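Filed under: Student Work / Consumer Studies / Term Projects

Reading the Back of the Bag: How Long Do Shoppers Spend on Snack Labels?

Nathalie Cormier and Edith Giraldo

Background

Our project began with an argument about portion sizes in the Plendham dining hall. Edith had eaten a bag of chips labeled as 2 servings and held that she had eaten one. Nathalie held that she had eaten two. Neither of us had read the label until the bag was gone, and this became our research question.

Packaged food carries a great deal of small print, and a lot of people have worked hard to get it there. We wanted to know how much of it gets read, by whom, and whether people who say they read it can tell you afterward what it said. Our instructor felt this was three questions. We kept all three and dropped the fourth, which was about fonts.

Method

We ran a survey in December at two places: the Arside campus store and the Brullancombe grocery co-op, which let us stand next to the bottle return. We handed out 504 paper questionnaires and got 420 of them back in usable shape. The unusable ones included a grocery list, a complaint about parking, and several on which every answer was "sometimes."

The questionnaire asked people whether they looked at the back of a snack package before buying it, what they looked for first, and how sure they were that they understood it. Afterward we asked anyone still willing to take part in a short recall test. They picked a snack they had never bought, read the back for as long as they liked, gave it to one of us, and answered questions on serving size, salt and the first three ingredients. We stopped at 100 people for this part, mostly because we ran out of free granola bars to pay them with.

We did not use a stopwatch where people could see it. In our trial run, Edith held one in plain view and a man read the back of a pretzel bag as if he were going to be tested on it, which to be fair he was.

What people said

Most people told us they read labels. They said it quickly and with some warmth, the way people say they floss. When we asked what they read first, the usual answers were calories and the expiration date. Ingredients came next, then allergens, though those who had an allergy in the family put that first and were by far the fastest and most accurate readers in the study.

People shopping with small children reported reading labels at home. We took this to mean that they read them once the purchase was beyond fixing.

A fair number of written comments dealt with imported snacks. Students at Arside buy a lot of them, and several wrote that they picked by color, by the picture on the front, or on the advice of a roommate. One wrote that she knew where the nutrition table was on any package in the world and had never once looked at it.
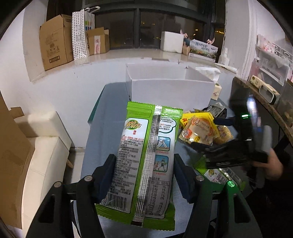 Does being unable to read a label stop people from buying the snack?

Mostly it doesn't, going by our comments: shoppers who couldn't read the language said they bought the snack anyway if a friend had liked it.

What people remembered

The recall test was humbling for everyone, including the two people giving it. Calories stuck fairly well. Serving size did not. The common mistake was to give the calories for one serving as the calories for the bag, and people did this even when they had just read both lines out loud. Salt was close to a blank. Asked for the first three ingredients, most people got the first one, offered "oil" for the second, and then looked at the ceiling.

How sure people felt had little to do with how they did. The most confident person we tested got every question wrong and asked if we were hiring.

We used a simple scoring sheet borrowed from an older class project called Arango, with one point per correct answer and half points for near misses. We argued over the half points more than over anything else in this report. "Some kind of flour" got a half. "Crunchy stuff" did not, although Nathalie would like it noted that she voted for it.

Problems with the study

Our sample was made up of people who will stop for a stranger with a clipboard, and they may be more patient readers than the rest. The bottle return was loud. Letting people choose their own snack meant that some got a short, clear label and some got a paragraph in tiny type on shiny plastic, so the scores can't be compared as neatly as our chart suggests. We also tested people in the late afternoon, when they were hungry, and several opened the bag before we had finished asking about it.

Next steps

If we ran this again, we would give everyone the same package and put the serving size question first, before attention wanders. We would also like to test a label that gives only whole-bag numbers, next to the usual kind – the co-op has said we can have the same spot by the bottles. Edith still counts the chips as one serving.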